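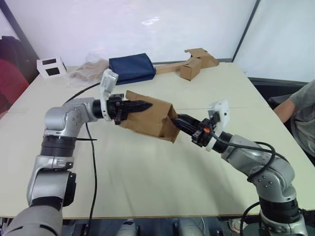

Brosside Packing & Reuse Club – Members' Board

Print this page | E-mail this page

Thread: Do you fold your paper bags or stuff them?

marigold_attic wrote:

Hello all, and sorry in advance for the length, my husband says I can't ask for the salt in under a paragraph. I have been saving brown paper bags for the August swap and I've reached the point where the cupboard door won't stay shut. Most of them are like the one at the top of the page, the plain kind with the squared bottom, all creased and half folded over on itself. Some of mine are worse than that!

My question is whether it's worth the trouble of folding them flat again once they've been crumpled. My mother folded every bag that came into the house and kept them in a drawer under the bread box, and you could have ironed a shirt on that stack. I have tried to do the same, but once the creases go in every direction the bag seems to have its own ideas, and I end up with a lump that springs open the minute I turn my back. So do I keep at it, or do I just stuff the bad ones into something and call them packing paper?

brown_bag_bill wrote:

Fold them. Every time. I do mine at the kitchen counter after supper with the radio on, and it's a pleasant half hour.

The trick with a crumpled one is to open it all the way first. Put your whole arm in and push the bottom square, then stand it up and run your hands down the outside. People try to flatten a bag while it's still folded over on itself, and then you're pressing new creases on top of the old ones. Once it's standing up properly, pinch the two sides in along the original lines, let the bottom tip up against the front, and press from the bottom toward the open end so the air has somewhere to go. Then put it under something heavy overnight. I use the phone book, which tells you how old I am (and how old the phone book is).

Niloufar Talebi wrote:

I'm going to be the one who disagrees, with love, because Bill taught me half of what I know about tape. I don't think a badly crumpled bag is worth folding. I did it for years. The paper goes soft along the creases, and then somebody at the swap picks it up, puts a jar of pickles in it, and the corner gives out in the parking lot. I have been that somebody. It was beets, and I was wearing my good shoes.

What I do now is sort as they come in. Crisp bags get folded and go on the shelf. Tired ones get crumpled up on purpose and go into a clear plastic bag, much like the one sitting at the back of that table, and that's my packing paper. I love being able to see what's in there without opening it. When we moved my aunt's dishes over to Vaher, we wrapped 30 plates and a great ugly soup tureen out of one winter's worth of tired bags, and everything arrived in one piece. Even the tureen, to some people's regret.

marigold_attic wrote:

Niloufar, I laughed out loud at the beets. Oh, I like the clear bag idea. I've been using an old pillowcase, and I keep forgetting what's in it and nearly putting it in the wash.

F. Akbulut (Ostau) wrote:

Please don't put packing paper in plastic if there's any chance of damp! I store mine in a shed, and I lost a whole bag of it that way last spring. It smelled like a cellar. Use a cardboard box with the flaps loosely closed, or your pillowcase, which I think is a perfectly good solution and you shouldn't let anyone talk you out of it.

On folding I am with Bill, up to a point. I fold a bag if it still stands up by itself when opened. If it leans, it goes in the box.

Niloufar Talebi wrote:

Ferhat, you keep yours in a SHED. Mine is in the hall closet next to the water heater, and it's the driest spot in the house. I don't think it's the plastic's fault.

F. Akbulut (Ostau) wrote:

Fair, but not everyone has a hall closet. I will say no more about the shed.

twine_and_tags wrote:

Coming in from the Gistidthorpe side to ask something nearby. What's everyone using for the small soft things? I notice the navy blue pouch lying next to the clear bag, and I have a few fabric ones of my own that seem too nice to fill with rubber bands. I've been tucking them in between things in the box as padding, which works all right as long as I remember to tell the person unpacking that there are teaspoons in them.

brown_bag_bill wrote:

Write it on the lid! I once spent a whole evening looking for the gravy ladle, and it was rolled up in a bath mat.

As for bags that lean, Ferhat, I'd give them one night under the phone book before passing sentence. I've had some real wrecks come back nicely. You won't get rid of the lines, but the paper lies flat and you can stack a dozen (12 is my limit, after that the pile slides). I tie each stack with string, bottoms all facing the same way.

marigold_attic wrote:

Well, I went and did it. Spent the whole afternoon at the dining table with the lot of them. I used Ferhat's test, stand it up and see if it leans, and it's a very satisfying way to pass judgment on a bag. I finished up with roughly 30 fit to fold, and those are under the big atlas and a casserole dish as we speak. The leaners got crumpled and have gone back in the pillowcase for now, though Niloufar, I did look at the shelf by our furnace and think of you.

One more question while I have you. What about the ones with paper handles? The handles stick up and ruin the stack.

Niloufar Talebi wrote:

Fold the handles down inside before you press. Or cut them off and save them for tying up tomato plants, but Bill will have something to say about that.

brown_bag_bill wrote:

I do have something to say about that. A bag with handles is a bag you can carry! Leave them on, fold them inside, and keep those in a separate stack. I'll be at the hall by 4 on swap day if you want to bring yours early, and I'll have string.

Print this page | E-mail this page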